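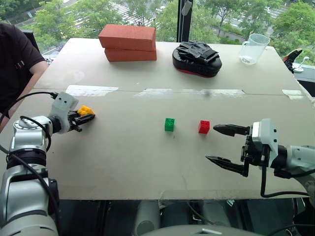 Ticket: Brirkgate help desk, level 3 printer
Opened: 06/06/2019
Status: Resolved, apparently
Priority: Low (raised to Urgent by requester, lowered by us, raised again)

Reported problem
Printer on level 3 prints the first 2 pages of any document and then goes quiet. Display says READY. It has a generous idea of the word.

Log

Entry 1. Sylvain Chevalier had already turned it off and on again before calling, so that was the good idea gone. I turned it off and on again myself in case my technique was better. Same result: two pages, then a long think.

Entry 2. Checked the tray. Full, correct size, guides snug. Test page from the front panel prints fine, and so do ten copies of the test page. Whatever is wrong happens between the desk and the printer, which narrows it down to most of the building.

Entry 3. Moved the job to the Skandgate print server. Two pages. Moved it back. Two pages, one of them in a font I have never seen before and would rather not meet again.

Entry 4. Rang Darnell, who hold the service contract. Was told the fuser is due for replacement after 3000 pages. Pointed out that the fuser has no opinion on page three in particular. They're sending a fuser.

Entry 5. Sylvain's big job is the handover booklet, more than 60 pages, so I've been using it for testing. Printed it one page at a time from his computer. Every page came out, photos and all, though it took most of the afternoon and a fair bit of my goodwill.

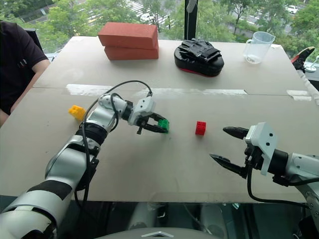
Fig. 1: Work table by the window, with a taped seam across the cardboard.

Entry 6. Plain text file, 40-odd lines over four pages: also stops after two. So the photos are off the hook, and my apologies to the photos.

Entry 7. Found it. The queue had a default called "Hứa draft" applied to every user, left over from the old office. Buried on its third tab was a page range: 1–2. Cleared it, saved it, watched it put itself back. Deleted the whole queue and made a new one with a boring name.

Entry 8. Booklet printed start to finish in one go. Sylvain has noticed a spelling mistake on the cover and will be printing it again.

Outstanding
— Delete the Hứa preset from the server so it can't be picked up by the next new queue.
— Fuser arrived from Darnell. Box is under my desk. Fit in August with the regular service.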